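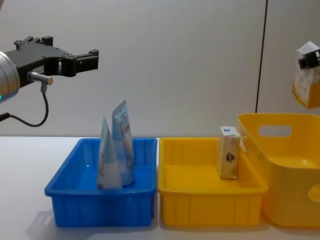 ## Oat bread without the stomach ache

2nd August

I've been baking my own bread since May, mostly because the store loaves I can eat cost too much and go stale fast. My dietitian, Aníbal Ramalho, had me cut back on wheat and onions and keep a food diary. The onions were easy. Bread was harder.

The loaf I make now uses oat flour, rice flour and a little psyllium husk. The first few tries were bricks. What fixed it was letting the batter sit for 20 minutes before it went in the pan, so the husk could soak up the water.

What I use:

- 457 grams of flour, two parts oat to one part rice
- 10 grams of salt
- 2 tablespoons of psyllium husk
- 2 teaspoons of instant yeast
- Enough warm water to make a thick batter
- A spoonful of maple syrup (not honey, which bothers me)

Stir it all together, let it sit, then scrape it into a greased loaf pan. Leave it somewhere warm until it reaches the rim. It bakes for almost 65 minutes at 375. Let it cool all the way before slicing or the middle will be gummy.

Eduardo Torres asked in the comments last time if buckwheat works. It does, but the taste is strong and my kids won't touch it. I'd swap it for the rice flour only.

I slice the whole loaf and freeze it with parchment between the pieces. Two slices at breakfast is fine for me. Three is pushing it.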